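**Progress report, September**
Submitted Oct 6, 2026

Work on the Lucero sorting room continued through the month. The white table is in use for small items, which are laid flat before they go into trays.

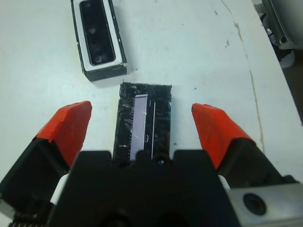
Intake from Plolletti reached 2801 items, and 40 of those are on hold until Bratenon confirms the labels. We lost 2 days to a late tray delivery.

The floor plan is unchanged from the last report. 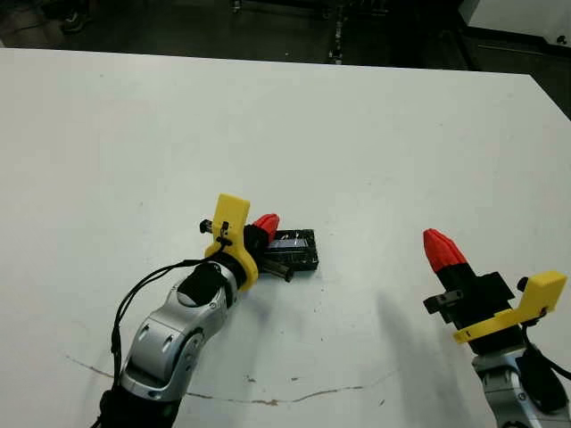
Spending is within the Animness grant. We still need 7 shelf units for the back wall, and the quote will follow with the October figures.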